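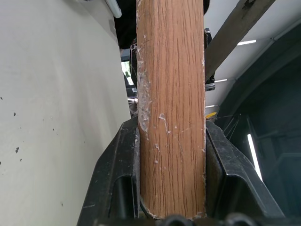 Brovden Parallel Gripper Kit, two-finger, student bundle
Reviewed after one semester in a college robotics club
Three and a half stars out of five

Our club meets Wednesday evenings and has a long, sad history with grippers. The one before this closed with great confidence on everything except the object. The one before that we printed ourselves, and I would like to leave it there.

So this fall we put in for the Brovden kit, at $436 for the pair. That's a lot of bake sale. For the money you get two finger assemblies, two spare sets of pads, cables, a bag of screws, and a manual that was translated by somebody in a hurry to get to lunch. (Page 12 instructs you to "calm the jaw before teaching." We do this now. It can't hurt.)

Our project is for the Altwood Cup, the tabletop manipulation contest in March. Teams get points for picking up household odds and ends and putting them where the judges want them. The judges pick the odds and ends, and the judges have never met an easy object in their lives. We practice on whatever we can scrounge.

Setup

Mounting took an evening. The bolt pattern matched our wrist plates on one arm and matched them on the other arm after some filing. The cables are a good length if you enjoy cables. Ours go up over the arm and back toward the shoulder in big loops, and the loops have opinions about the joint limits. Buy ties. The kit has none, although it does have a sticker.

The software side is fine. It talked to our controller the first time, and I distrusted it for a week on that basis.

Gripping

Wood is where these fingers are happiest. Give them anything with two flat sides and they hold it like a grudge. Our test for this is boring: close on a stick of wood, wave the arm through 100 random poses, see if the stick has crept. With the stock pads it hadn't, and I checked against a pencil line. I wanted to find something to complain about and had to move on to round things.

Round things are worse. A tube or a handle wants to roll out the front of the jaws if you come in even slightly off center. We got our cylinder score up to 70 percent by approaching slower and aiming lower, which used up most of October. The older Lalier fingers had a little V groove for this and I miss it. I do not miss anything else about them.

Flat things are the real trouble, and the contest is full of flat things.
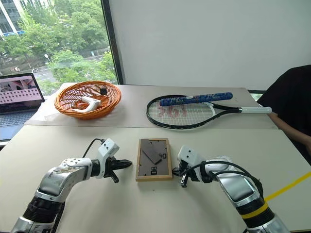
A picture frame lying on its back gives the fingers hardly anything to get hold of. The tips are too blunt to slide under a thin edge, so one arm has to pin it or tip it up while the other goes in for the side. With two arms this is a nice exercise in cooperation. It also doubles the number of things that can go wrong, and our code took full advantage. A racket is kinder, if you go for the grip and leave the strings alone. Strings confuse the depth estimate, and fingertips go through places they shouldn't. Baskets are decent as long as you take the rim and not the side.

Wear

The black plastic scuffs if you look at it. That's cosmetic. The pads are the part to watch: the manual says to change them at 2,000 cycles, and we hit that before midterms. New ones come only in a four-pack from Garcia, the one dealer who stocks them, and shipping costs nearly as much as the pads. Dust sticks to everything. Wipe the pads before a run, or you'll spend an hour debugging a grasp that needed a damp paper towel.

Force feedback is advertised. There is a number, and it goes up when you squeeze. I would not crack an egg on the strength of it, or rather I would, and did – two of them.

Who it's for

If your club has one arm and a fondness for blocks, get a single and save the money. If you have two arms and a contest coming, the pair is worth it, with the warning that you'll want thinner fingertips for flat objects. Brovden sells those separately, naturally. We've ordered a set and I'll update this when they show up.

Half a star off for the pads, half for the tips, half for the eggs.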